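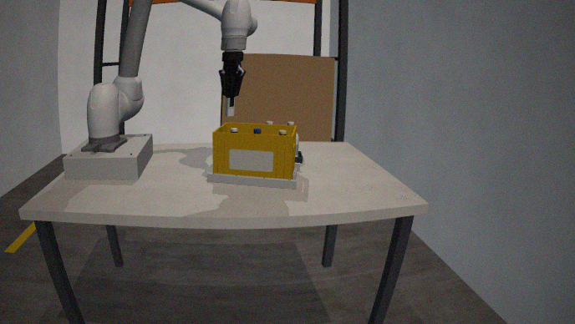 Simulated cell, gripper over the yellow box. Attached to the opening post by the thread author.

Forum: Demonstration and Teleoperation
Topic: Hand guiding or remote control for the cap task

omaly_clestau
Our laboratory at Clestau is preparing a demonstration set for the cap task. The box has four white caps and one blue cap along its top, and the arm is to be taught to grip the blue one without disturbing the others. We have collected 221 demonstrations by remote control in the simulator and 21 by hand guiding on the physical arm. Members are invited to comment on how the two should be combined before collection resumes in December.
Otakar Malý

Kesura_Support
Please state which input device was used for the remote sessions. Our group found that operators using a keyboard produced long pauses above the part, and the trained policy learned to pause as well.

omaly_clestau
A six-axis hand controller. Pauses are present, mostly just before the descent. We have not trimmed them.

benchtop826
I would not trim them. An operator who stops above a cap is usually correcting the alignment, and removing those moments leaves a jump in the recorded path. Slow the playback and look at the wrist before deleting anything.

Kesura_Support
We respectfully disagree. Small corrections should be kept. A full stop with no commanded motion should be removed. Our practice is to cut any still period longer than two seconds and retain the remainder.

Clurkberg_Training
On the original question, Clurkberg no longer mixes the two sources in a single set. A person guiding the arm by hand feels the contact with the cap and eases off. The remote operator in a simulator has only the view on the screen, and presses harder. We train on the simulated set first and then adjust with the hand-guided set.

benchtop826
How many hand-guided runs did that require? Twenty-one seems low to me.

Clurkberg_Training
More than that — but our part had a tighter fit, and I would not apply our number to this one.

omaly_clestau
Thank you. We will keep the sets separate and test both trimming rules on a copy of the data. One further point: should the starting pose be varied during remote collection? At present each run begins from the same home position.

Kollár
Yes, and the box position also. Our first set held 2,824 runs from one starting pose, and the arm failed when the box was moved by the width of a finger.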